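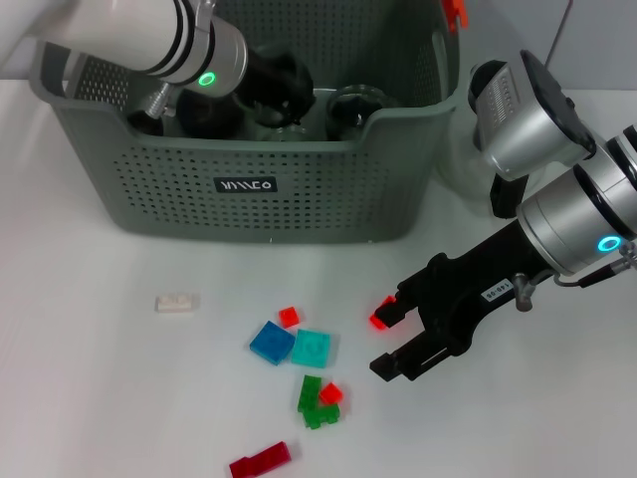 Plorkthorpe Makers' Club | Automation Group
2 min read
Search posts Go

We are testing the Vulatar sorting kit this month. Two arms, small bricks, one white table. The loan is for 4 weeks.

The see-through bricks are my main question. Red and green ones are lying close together, and the seller says this is no problem - I want to check it slowly.

The price is 2,000 with both grippers. A spare pair of fingers costs 278. 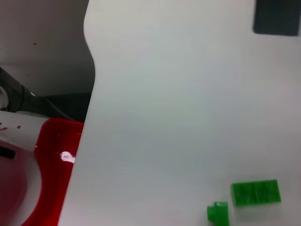
Leen Ghanem replied that she would ask for the support terms before paying, as spare parts matter more to her than speed.

Good point, I will write to them.

Recent
Dallolis feeder: first look
Wibisono gripper pads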